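러닝복 빨래와 장비 관리, 떠도는 요령을 의심해 본 기록

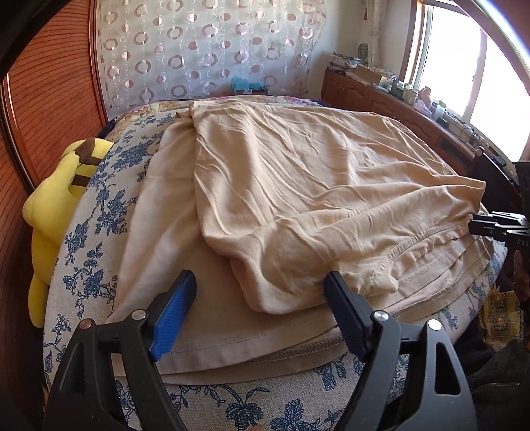 달리기 커뮤니티에 올라오는 살림 요령은 절반쯤 걸러 듣는 편이다. 누가 한 번 해 보고 괜찮았다고 쓴 글이 다음 해에는 상식이 되어 돌아다닌다. 식초에 담그면 땀 냄새가 사라진다, 신발은 냉동실에 넣으면 된다, 기능성 티셔츠는 절대 세탁기에 돌리지 마라. 트레일을 뛰고 나면 흙 묻은 옷이 매번 한 무더기씩 나오는 집에서 몇 해 동안 이것저것 따라 해 봤고, 남은 것과 버린 것을 적어 둔다. 실험실에서 잰 게 아니니 그 정도로만 읽어 주시길.

땀 냄새와 식초

식초가 아주 쓸모없지는 않다. 다만 담가 두기만 해서 냄새가 빠진 적은 우리 집에서 한 번도 없었다. 폴리에스터 티셔츠는 빨고 나서 멀쩡하다가 입고 10분만 뛰면 다시 냄새가 올라오는 게 문제인데, 식초물에 담갔던 옷도 똑같았다. 차이를 느낀 건 세제를 줄이고 헹굼을 한 번 늘렸을 때다. 세제를 많이 넣으면 깨끗해질 거라는 믿음부터 버리는 게 낫다. 덜 헹궈진 세제가 옷감에 남아 있으면 만졌을 때 살짝 미끈하다. 그런 옷은 세제 없이 한 번 더 돌린다.

그리고 젖은 옷을 가방에 넣은 채 저녁까지 두는 습관, 이걸 고치지 않으면 어떤 세제를 사도 돈 낭비다. 차에서 내리자마자 꺼내서 아무 데나 걸쳐 둔다. 바로 못 빨아도 된다. 말려만 놓아도 훨씬 낫다.

스포츠 전용 세제

Gukenier라는 전용 세제를 한 통 다 써 봤다. 통에는 냄새 입자를 분해한다는 문구가 크게 적혀 있었는데, 같은 티셔츠를 두 달씩 번갈아 빨아 본 결과 일반 중성세제와 구분하지 못했다. 내 코가 둔한가 싶어서 같이 뛰는 강로운(Ro-un Kang) 씨에게 어느 쪽인지 말해 주지 않고 맡아 보라고 했다. 로운 씨도 못 맞혔다. 둘 다 둔할 가능성은 남아 있다. 향은 좋았다. 향값이라고 생각하면 살 수도 있겠다.

섬유유연제는 안 쓴다. 이건 떠도는 말이 맞는 것 같다. 유연제를 넣어 빨던 시절의 반팔은 땀이 퍼지지 않고 등에 맺혔다.

진흙 묻은 양말

젖은 진흙은 문지르지 않는다. 급한 마음에 수돗물을 틀고 비비면 올 사이로 더 들어간다. 완전히 말린 다음 밖에서 양말 두 짝을 서로 탁탁 치고, 남은 가루는 뻣뻣한 솔로 턴다. 그다음 뒤집어서 빤다. 흰 양말이 다시 하얘진다는 글은 믿지 않는다. 붉은 흙길을 뛰었으면 그 양말은 이제 살구색 양말이다. 나는 트레일용 양말을 아예 짙은 회색으로 바꿨고, 그 뒤로 얼룩 제거법을 검색하지 않는다.

신발 말리기

냉동실은 해 봤다. 꺼내서 차가울 때는 냄새가 안 나고, 발을 넣고 조금 지나면 원래대로다. 만두 옆에 신발을 둔 보람이 없었다.

신문지는 된다. 다만 한 번 구겨 넣고 밤새 두면 젖은 신문지를 품은 젖은 신발이 될 뿐이다. 처음 넣은 것은 60분쯤 뒤에 빼고 새것으로 갈아 준다. 깔창과 끈은 먼저 뺀다. 깔창을 그대로 두고 말리면 밑면이 이틀이 지나도 축축하다. 신발은 세워서 벽에 기대고, 선풍기가 있으면 발목 쪽으로 바람이 들어가게 둔다.

드라이어와 전기장판 위는 권하지 않는다. 내 신발 한 켤레는 앞코 접착이 벌어졌다. 열 때문인지 원래 수명이 다 됐던 건지는 모르겠지만 다시 시험해 볼 생각은 없다.

Hostoren에서 나온 신발용 제습 주머니도 써 봤다. 젖은 신발에는 힘이 부족하고, 이미 마른 신발을 신발장에 넣어 둘 때는 그럭저럭이다. 햇볕에 말리면 반영구적으로 쓴다고 되어 있는데 우리 집 것은 한 철 지나고 나서 솔기에서 알갱이가 새기 시작했다.

물통과 물주머니

호스 달린 물주머니는 관리가 귀찮다. 베이킹소다, 구연산, 틀니 세정제까지 추천이 끝도 없는데, 내가 보기엔 뭘 넣느냐보다 어떻게 말리느냐 쪽이 크다. 미지근한 물에 주방세제 한 방울로 헹구고, 호스를 분리해서 물을 털어 내고, 주머니 안에 나무젓가락을 가로로 걸쳐 벌려 둔다. 입에 무는 꼭지는 빼서 따로 씻는다. 여기를 안 빼고 씻는 사람이 꽤 많다. 한번 빼서 안쪽을 보면 다음부터는 알아서 빼게 된다.

이온음료를 넣었다면 집에 오자마자 헹군다. 7월에 하루 미뤘다가 호스를 통째로 버린 적이 있다.

가시와 도깨비바늘

풀밭을 지나온 긴바지는 세탁기에 바로 넣지 않는다. 한 번 그랬다가 수건이며 속옷까지 전부 따가워졌다. 테이프로 떼라는 글이 많은데 도깨비바늘은 테이프에 잘 안 붙는다. 촘촘한 빗으로 결을 따라 훑는 게 빨랐다. 남은 건 족집게로 하나씩. 지루하지만 다른 수를 못 찾았다.

손가락에 박힌 잔가시는 목공풀을 발라 굳혀서 떼는 방법이 유명하다. 살갗 위로 나와 있는 가시에는 통했고 안으로 들어간 것에는 소용없었다. 깊이 박혔거나 부어오르면 풀을 찾을 게 아니라 병원에 가야 한다.

앱이 시키는 교체 주기

운동 기록 앱 Etudix는 신발을 등록해 두면 617킬로미터에서 바꾸라는 알림을 띄운다. 왜 하필 617인지 설명은 어디에도 없다. 내 몸무게도, 뛰는 길도 묻지 않고 나온 숫자다. 나는 그때쯤 밑창을 한번 들여다보는 계기로만 쓴다. 뒤꿈치 바깥쪽 돌기가 닳아 평평해졌는지, 평평한 바닥에 놓고 뒤에서 봤을 때 한쪽으로 기우는지. 내리막에서 미끄러지기 시작하면 숫자가 얼마든 바꾼다.

같은 모임의 쉴베이그 프란센(Sólveig Frandsen) 씨는 알림을 꺼 놓고 1000킬로미터를 넘겨 신는다. 무릎은 괜찮다고 한다. 따라 하라는 말은 아니다.

덧붙임: 댓글로 방수 재킷에 다림질을 해도 되느냐는 질문을 받았는데, 안쪽 라벨부터 보시길. 라벨에 다리미 금지 표시가 있으면 인터넷에서 누가 뭐라고 하든 하지 않는다. 내 재킷은 낮은 온도로 천을 덧대고 다렸더니 물방울이 다시 구르긴 했다. 얼마나 가는지는 장마를 한 번 지나 봐야 안다.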